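About Prisanau

Prisanau writes and maintains working rules for mobile robots with arms. Our clients are firms that put such robots into kitchens, workshops, care homes and small hotels, where the floor is shared with people who have had no training in robotics. We do not build robots and we do not sell them. We set out what a robot may do, how it should be tested before it does it, and what has to be written down afterwards.

The company was set up by Rhiannon Watkins, who had spent her earlier career inspecting lifting gear and moved across to automation when her employer began to buy it. She remains our technical lead and signs off every rule set before it leaves the office.

What we publish

Our main document is the Brumholm Code, named after the street where we had our first office. It holds 70 rules in its current edition. Each rule has a number, a single requirement, a test and a pass mark. A requirement that cannot be tested is moved to the guidance notes, where it has no force. Clients sometimes find this strict. It does mean that an auditor and an engineer reading the same rule will look for the same thing.

The Code is split into these parts:

Part A — Start-up and stopping
Part B — Driving and turning near people
Part C — Reaching, gripping and releasing
Part D — Tools and objects with an edge, a point or a liquid inside
Part E — Records, faults and reporting
Part F — Simulated trials

The current edition is dated October 12, 2021 and replaces all earlier ones. Certificates issued under the previous edition stay valid until their printed end date. Minor corrections are issued each August as a loose sheet and do not change the edition number.

How a rule is made

A rule usually begins with a fault report. Clients send us reports on a standard form, and we hold 518 of them at present. Each report is read by two members of staff working separately. If both agree that no existing rule covers the fault, a draft is opened.

The draft is worded by one person and tested by another. The tester is given the text alone, with no spoken explanation, and has to set up the trial from it. If the tester has to ask a question, the draft goes back. Most drafts go back at least once. Part C took longer than the rest put together, chiefly over the meaning of "released". The present wording is: a held object is released when the fingers are open and the object stays where it is with the arm withdrawn.

Drafts are then sent to clients for comment. We answer all comments in writing and keep the answers on file with the rule.

Simulated trials

Every manipulation rule is tried in simulation before it is tried on hardware. Our simulation suite is called Ranutis. A new or changed rule in Part C or Part D must be run 4,000 times in Ranutis, with the starting positions varied, before a hardware trial can be booked.

We ask for the following in a simulated room:

Surfaces that are cluttered to a normal degree. A bare table tells us little about reaching.
Objects of mixed size, including some small enough to be missed.
At least one object that lies on its side or projects past the edge of its support.
A floor covering that changes somewhere within the working area.
The robot's own body included in the view wherever it would be in real use.

The last item is often left out by suppliers. A view that hides the body gives the control software more to see than it will have on site, and results from such a view are not accepted under Part F.

Tool handling is judged separately for each arm. Where one arm is working and the other is not, rule 2 of Part C applies to the idle arm: it must hold nothing, and its gripper must be kept clear of the work surface until it is called for.

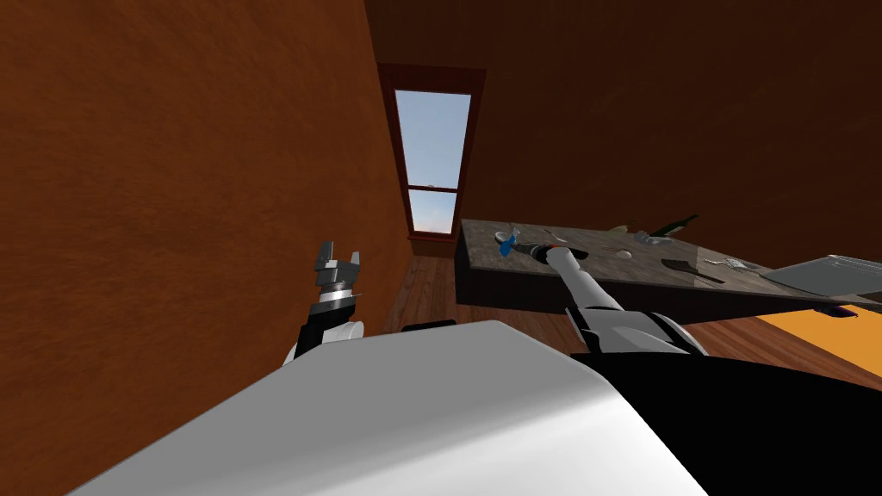
Part C trial in simulation: right gripper holding a tool against the tabletop, left gripper open and clear of the table.

A pass in simulation is not a certificate. It allows the client to move to the hardware stage, which we witness in person at the client's site.

Our staff and our independence

We are a small office. Staff are recruited from inspection, machine maintenance and software testing. New starters spend their first months reading fault reports before they are allowed to draft. No member of staff may hold shares in a client, and nobody who has advised a client on a design may witness its trials.

Our records are audited from outside by Joshi, a firm with no other business with us. The auditor's findings are sent to all certificate holders in full, including the ones we disagree with.

Working with us

Firms that want to use the Code can ask for a reading copy free of charge. Certification is charged by the part, and Part A must be passed before any other. Please send a description of the robot, the intended place of use and a list of the objects it will handle with your first letter. If the list is not settled, send the longest version.

Fault reports are accepted from anyone, client or not. Use the standard form if you can — if not, a plain account giving the place, the task, the position of each arm and what was being held will do. Reports are acknowledged in writing, and the reporter's name is removed before the report is read.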